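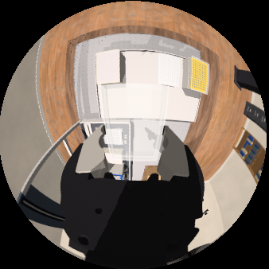 日本語で日記を書き始めて、もうすぐ三年になります。きっかけは、語学教室の先生だったイロナ・オルバーン(Ilona Orbán)さんの一言でした。「間違えてもいいから、毎日三行だけ書いてください」と言われて、私はその日の帰りにノートを一冊買いました。最初のノートを開くと、文はどれも短く、「です」と「ます」が一つの段落の中で迷子になっています。形を表す言葉は特に苦手でした。透明な四角い板、先のとがった二本の指、丸いくぼみ。今ならこのように書けますが、当時の私は「透明」と「透き通る」の違いも、「くぼみ」と「穴」の違いも知りませんでした。辞書を引いても、説明の中にまた知らない言葉があり、三行を書くのに一時間かかる夜もありました。

今使っているノートは五冊目です。一冊は296ページで、紙が少し黄色く、万年筆のインクがよく乾きます。駅の近くの文房具店「マゲサ」で買っています。去年の十月に値段が上がりましたが、ほかのノートに替えると字の大きさまで変わってしまうので、やはり同じものを選びました。

日記に書くことは、たいてい小さなことです。朝のパンが固かったこと。バスの運転手さんの声がよかったこと。隣の部屋に住んでいるデミドさんが、廊下で私の名前を正しく発音してくれたこと。大きな出来事があった日は、かえって何も書けません。引っ越しの日のページには「箱が重い」とだけあります。今読むと、もう少し書いておけばよかったと思いますが、その一行を見るだけで腰の痛さを思い出します。

難しいのは、やはり助詞です。「は」と「が」は、長い間私の敵でした。友人のラクシュミさんも日本語を勉強していて、ときどきノートを交換して読み合います。彼女は私の「が」に丸をつけ、私は彼女の「を」に線を引きます。二人とも先生ではないので、どちらが正しいのかわからないまま、お茶が冷めてしまうこともあります。その後でイロナさんに聞くと、「どちらでもいいです」という答えでした。これには二人ともがっかりしました。

もう一つ、私が続けているのは、言葉の表です。日記を書いていて知らない言葉に出会うと、ノートの後ろに書き写します。先週、休みの日に初めて全部を数えてみたら、2,736語ありました。覚えている言葉はその半分もないかもしれません。「たそがれ」は四回も書いてありました。四回出会って、四回忘れたということです。それでも、好きな言葉は自然に残ります。「ひなたぼっこ」「こもれび」「うたたね」。こうして並べると、私は昼間に怠けることばかり考えているようで、少し恥ずかしいです。

書く時間は、夜の九時半ごろに決めています。以前は朝に書こうとしましたが、朝の私は母の言葉でしか考えることができません。夜になると、その日に聞いた日本語がまだ耳に残っていて、それを借りて書くことができます。スーパーのレジで聞いた「お熱いのでお気をつけください」も、そのままもらいました。

次のノートでは、三行を五行にしてみたいと思っています。ラクシュミさんは「五行にすると、きっと一週間でやめるよ」と言います。新しいノートは、もう机の引き出しに入っています。今のノートの残りは50ページです。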